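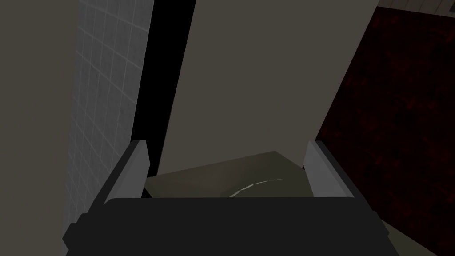
Open gripper over a flat olive-grey surface (computer render).

Player registration and transfers: frequently asked questions
Sellton Sunday Football League
Last updated October 20, 2025

These answers cover adult open-age football in all divisions. The league rules take precedence where the wording differs. Youth registrations are handled separately and have their own page.

Who needs to be registered?

Every player named on a team sheet, including substitutes who do not come on. A player-manager must be registered as a player as well as listed as a club official.

How does a club register a player?

Registrations are made in Cernisa by the club secretary. The secretary enters the player's full name, date of birth and home address, uploads a head-and-shoulders photograph, and sends the record to the player for confirmation. The player confirms by following the link in the email. Paper forms are no longer accepted.

The status must read "Approved" before the player is eligible. "Submitted" means the player has not confirmed yet. "Pending" means the record is with the league registrar.

What is the deadline for a Sunday match?

The record must be confirmed by the player 2 clear days before the match. For a Sunday kick-off, that means the end of Thursday. Records confirmed on time but still "Pending" on the Sunday morning are not eligible, so clubs should check the status before completing the team sheet.

Is there a limit on squad size?

No. The previous limit was removed when registrations moved to Cernisa. Clubs are asked to cancel players who have left, as fees for the following season are calculated on active records.

Can a player be registered with more than one club?

Not within this league. A player may also be registered with a Saturday club, or with a club in a midweek competition. If a player signs for two clubs in this league, the registration approved first stands and the other is rejected.

How does a transfer work?

The new club opens a transfer request in Cernisa. The current club then has 10 days to accept or object. If it does neither, the transfer goes through automatically at the end of that period. The player remains eligible for the current club until the transfer is approved.

On what grounds can the current club object?

Unpaid subscriptions or fines, unreturned kit, or an outstanding suspension. The objection must state the amount or the items concerned. A club may not object on the grounds that it is short of players.

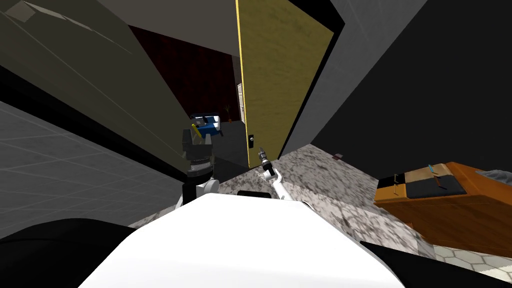

A speckled countertop and two robot arms, one gripper close to a black door handle (computer render).

When does the transfer window close?

There are two windows. The first runs from the start of the season to the last day of November. The second opens after the winter break and closes when a club has played 20 matches in all competitions. New registrations of players who have not been with another club in the league this season are not affected by the windows.

Is a player cup-tied after a transfer?

Yes, in the Hidau Cup. A player who has appeared for one club in that competition may not appear for another in the same season. Being an unused substitute does not count as an appearance. The Grabowska Shield follows the same rule, but the two competitions are treated separately.

Does a suspension follow the player?

Yes. Any matches left to serve are carried to the new club and are served in that club's fixtures. Postponed and abandoned matches do not count towards a suspension.

What happens if an ineligible player is fielded?

The club loses any points gained from the match and is fined. In the Hidau Cup the club is removed from the competition. The opposition does not have to lodge a complaint for action to be taken; team sheets are checked against Cernisa each week.
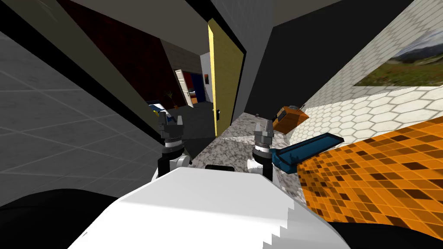 How long must a club keep its team sheets?

Until the end of the season following the one in which the match was played. Scanned copies are acceptable provided that the shirt numbers, the names and the referee's signature can be read.

Can the league refuse a registration?

Yes. The usual causes are a duplicate record, a photograph that does not meet the standard, or a player who owes money to a former club. The reason is shown in the notes field of the record. The club can correct the record and submit it again without a further fee.

How do I contact the registrar?

Use the message form in Cernisa and select "Registrations". Messages are limited to 300 characters. Include the player's registration number and the name of the club.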